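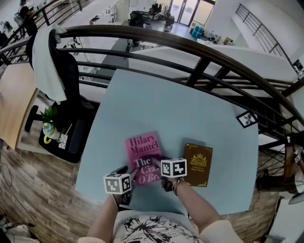
Where should the office book swap go, upstairs or down in the kitchen?

Upstairs by the railing, on a small table people walk past anyway. Kitchens eat books. Ours lived next to the sink for a year and half of it went wavy.

Office Life > Small comforts > Book swap, where do you put it?
28 May 2025

marginalia_moth
Okay, I should fill in the rest, since I asked and answered my own question up there (I do that). We're on two levels, open plan, with the upper floor looking down over the lower one. The swap used to be a crate in the kitchen and I got permission to move it up to one of the little square tables. Pale blue top, light enough that a book shows up on it from across the room. So far it's two books! A bright pink Hilary Mantel, which I'm pretty sure is The Giant, O'Brien, and a dark brown hardcover with a gold crest on it and gold corners, the kind that looks like it came out of somebody's grandfather's study. I love them next to each other. But two books isn't a swap, it's a display, and I'd like to hear how other people got theirs going.

stapler_regret
Moving it out of the kitchen, great. Putting it next to a railing over a lower floor, less great. What happens when somebody leans over to wave at a coworker and knocks your gold-cornered hardcover onto a person's head? We had a mug go over at my old place. It missed everyone, and there was still a meeting.

marginalia_moth
I did think about that. I'm going to keep the books toward the middle, and if the pile gets tall I'll pull the table in a bit. It's a small table, so it's not like it's going to turn into a tower.

quietcar
Railing is the right spot, I'm with moth. The thing that killed ours was being hidden. We had a really nice shelf from Altetti, the kind with the little brass label holders, and facilities put it behind the printer. Three people in the whole building knew it existed. A table with two books on it that everybody sees beats a shelf of 35 that nobody does.

pagecount413
I'm going to disagree with pretty much all of you. Tables are bad for this. A table is a surface, and a surface in an office gets a laptop on it by ten in the morning, then a salad, then somebody's coat. Books need a shelf or a box so people understand what the spot is FOR. My username comes from the length of the last book I took out of our box, and I took it because the box said TAKE ONE in big letters.

stapler_regret
The coat thing is true. Any flat spot or chair back in an office is a coat rack.

marginalia_moth
Ha, well, the desk chair right by it already has a white towel or something over the back. So sure, point taken. There's also a little green plant in a white pot over on that side and nobody has messed with that, so I have hope.

pagecount413
Put the plant ON the table. I mean it. A plant says "this is arranged," and people leave arranged things alone.

gruffalo_fan_hr
HR person here (sorry). I ran one at Drovari for a couple of years, and what worked for us was dumb and simple. I brought in 30 books myself the first week, mostly from my own house and a library sale. People don't donate to an empty swap, they donate to a full one. By April we had the opposite problem and I was hauling old tax guides to the recycling. Also, set a rule about work books right away. I don't care how good the management book is. Once there are four of them on the pile the novels stop coming.

quietcar
Yes to no work books!!! Ours turned into a graveyard for software manuals. Somebody left the Salian user guide. Two editions of it.

latefees
Hi, long time reader. Can I ask about the Mantel as a starter book? I adore her, but I'd worry it scares off the people who want something for the train. When we started ours I put out mysteries and one cookbook, and the cookbook is still the most borrowed thing we've got. It comes back with sauce on it, which I choose to see as a good sign.

marginalia_moth
Oh, I'd fight for it though. The Giant, O'Brien isn't a brick like the Cromwell ones, you could get through it in a weekend. And the cover is so pink! People pick up a pink book. The brown one I'm less sure about, it's handsome but it doesn't exactly shout "beach." A cookbook is a great idea, I have at least two I never open.

stapler_regret
Are you tracking who takes what?

marginalia_moth
Nope. I tried a sign-out sheet in the kitchen days and it had my name on it and then a drawing of a duck.

gruffalo_fan_hr
Don't track. The minute there's a sheet it's homework. You'll lose some books, and they were free.

pagecount413
I'd at least put a sticker inside the front cover. We got a roll of 500 from Zelura when we only wanted a handful, and I will be stickering books until I retire, but they do come back more often. Still think you want a box, by the way.

latefees
Could you do a shallow box on the table? Like a tray with sides. Then it can't slide toward the railing, it can't become a laptop spot, and you keep your nice blue table.

stapler_regret
I could live with a tray.

pagecount413
A tray is a box. I accept.

marginalia_moth
Tray it is, then. I'm going to look in the supply closet tomorrow before I buy anything, and I'll bring the cookbooks plus whatever paperbacks fit in my bag. Does anyone have wording for a sign that isn't bossy? Ours in the kitchen said PLEASE RETURN in red and I think it scared people.

quietcar
Ours just said "Finished it? Leave it. Want it? Take it." Handwritten, on an index card, taped down on all four sides so it doesn't curl.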